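Clekance Table Oil, the large can: my thoughts after one winter

I put off oiling our dining table for a very long time. It came to us from my aunt with a shiny coat on it that had gone cloudy near one end, and once my brother-in-law and I had sanded that off (two weekends, so much dust, I was still finding it in the silverware drawer in February) I was too scared of ruining it to put anything back on. My neighbor Diệp Lý finally handed me what was left in her can of Clekance and told me to try it on the underside first. I did, I loved it, and I went out and bought my own, the 32 ounce size.

First, the smell. It's there, a bit like walnuts and a bit like an old paint closet, and it hung around our dining room for two days with the windows cracked. I didn't mind it. My husband did! If you're sensitive to that kind of thing, wait for warm weather.

Putting it on is easy and really rather soothing. You pour out a little puddle, work it along the grain with a cotton rag, leave it for 16 minutes (the can is oddly exact about this) and wipe off whatever the wood hasn't taken. I used an old pillowcase, which was a mistake, as it left fuzz everywhere and I had to pick at it with my fingernails. T-shirts are much better. I did three coats, a night apart, and used less than half the can.

The color is the part I'd been nervous about. I had tried Govia on a shelf the year before and it turned the whole thing orange, so I was braced for the worst. Clekance is gentler - it warms things up and brings out the darker lines, but it doesn't shout.

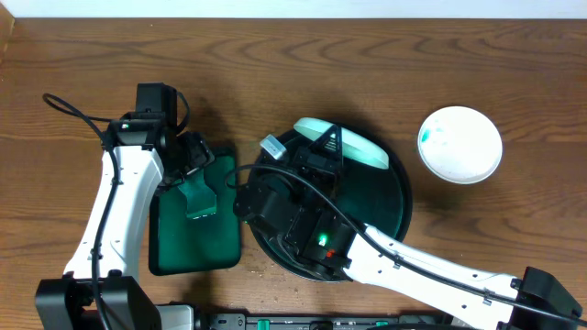
A medium-brown tabletop with the wavy grain I'm so fond of.

As for wear, we eat at ours every day and it's held up nicely, apart from one pale ring under a flower vase that I rubbed out with a dab more oil. Hot dishes still need a trivet. My one real grumble is the lid, which gums itself shut, so wipe the rim before you close it. Four and a half stars from me, and the sideboard is next.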